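Nundano drop-down door seal, surface mounted, for hinged timber doors.

The Pritine is fitted to the bottom of the door on the side that faces you when it's closed. A plunger at the hinge end meets the jamb as the door shuts and pushes a strip of grey silicone down onto the floor. When the door opens, a spring lifts the strip clear, so it doesn't drag on carpet or mark floorboards.

We sell it mostly for bedrooms, studies and the door between the house and the garage. It reduces draughts and light under the door and takes the edge off noise from the hallway. It is not a fire or smoke seal and shouldn't be used where one is required.

## Details

| | |
|---|---|
| Length supplied | 900 mm |
| Can be trimmed | Yes, at the lock end only |
| Body | Aluminium |
| Seal | Grey silicone, replaceable |
| Colours | Clear anodised, white, bronze |
| Door type | Hinged, solid timber or with a solid bottom rail |
| Stock code | 2,207 (leave out the comma when searching) |

Supplied with screws, a strike plate for the jamb and a paper template. The hex key for the plunger is taped inside the lid of the box. Please check for it before you throw the packaging out.

## Measuring

Measure the width of the door itself, with the door closed, on the side where the seal will go. Doors wider than 900 mm need the longer Akbari model, which uses the same silicone strip but a heavier spring.

Check the floor as well. If it rises as the door swings, measure the gap at both ends of the swing before ordering.

## Fitting

1. Cut the body to length with a fine-toothed hacksaw. Slide the silicone back first so you don't cut both at once.
2. Hold the template against the bottom rail and mark the holes.
3. Drill pilot holes and screw the body on, plunger towards the hinges.
4. Fit the strike plate where the plunger touches the jamb.
5. Turn the plunger out with the hex key until the strip just reaches the floor.

Test with a sheet of paper under the closed door. You should feel some grip when you pull it – if it tears, wind the plunger back half a turn.

On panelled doors, keep every screw in the flat bottom rail and clear of the moulding. Oak should always be pre-drilled.

## Care

Wipe the strip with a damp cloth. Don't oil the spring. Replacement strips are sold in packs of 2.
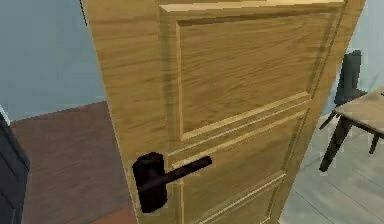
Prestorness, Aug 17, 2021

Bronze is on back order until February. White and clear anodised are in stock and can be collected from the Prestorness counter or posted.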